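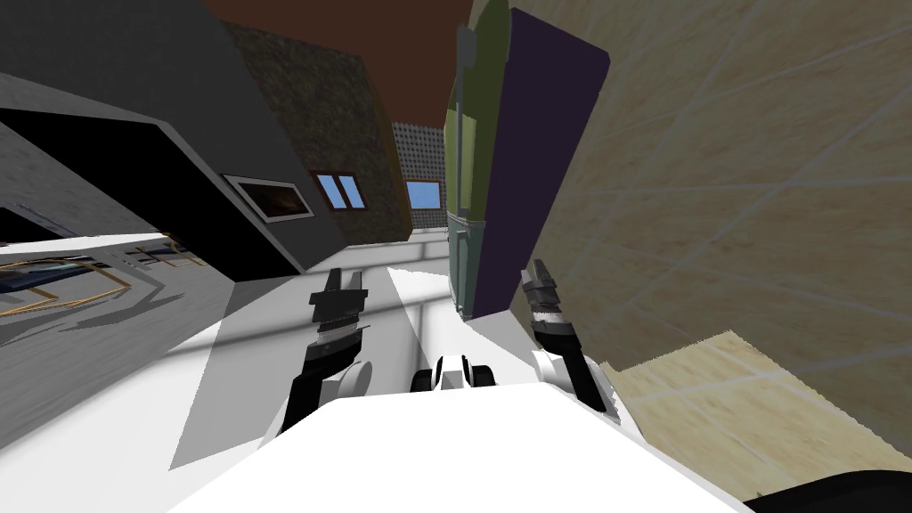
Two arms up, with a tiled wall off to the right.

I moved to Barkdale in February with one couch, two lamps and a plan to buy nothing new for a year. My friends gave me a month. Well, I'm still going, and I've become the kind of person who plans her Saturdays around yard sales (and enjoys it way too much!).

The first thing I learned is that early isn't always better. Everybody shows up at seven and pays full price. I like to roll in close to noon, when people are staring at all the stuff they'd have to carry back inside. That's how I got a solid little kitchen table for $14, and the seller helped me tie it to the roof.

My big splurge was a reading chair from a house out on Nakamura Road. They wanted $65 and I paid it without a peep, which my mother still brings up. It's green, it squeaks, and I've fallen asleep in it more times than in my bed.

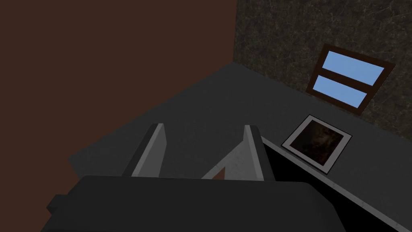
Living with the gaps

For weeks I had no rug, no bookcase and nothing on the walls, and my voice bounced around the living room like I was in a gym. I kept wanting to fill it all at once. I came very close to ordering a $300 shelf one night, then closed the laptop and went to bed grumpy.

I'm glad I waited, though. The bookcase I have now came from a church sale in Favgate, and it fits under the window with an inch to spare. The rug is still a problem. If you see a blue one, anything but round, please write to me!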